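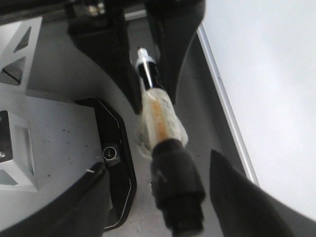

Syringe with a white cap and an amber stripe down the barrel.

Clevell lined ankle boots, size 8, in the dark brown
Reviewed 27/12/2021

I've been eyeing these since August, when the Rekley shop put the first ones in the window and I was still in sandals, and I finally gave in and got myself a pair! Let me say right off that they're lovely. The leather is soft without being floppy, and the lining is the cozy kind that makes you want to keep them on after you get home (I have, more than once, all through supper).

I do have wide feet, and my old Vultedico pair pinched me across the toes for 2 whole winters before I passed them on to my sister, so I was nervous about ordering without trying them. I needn't have been. They were a touch snug the first morning, then fine by the time I'd walked up to the post office and back, and I've worn them nearly every day for 24 days now with wool socks and not one blister.

A couple of grumbles. The laces are too long, so I double-knot them and still tuck the ends in, and the zipper on the left boot sticks a little at the ankle. The sole is good on wet leaves but I wouldn't trust it on real ice, and for that I still pull out my ugly old rubber ones.

I paid 53 dollars in the sale, which felt like a steal. They go beautifully with my long gray coat and just as well with jeans. I'm already thinking about the black ones for spring.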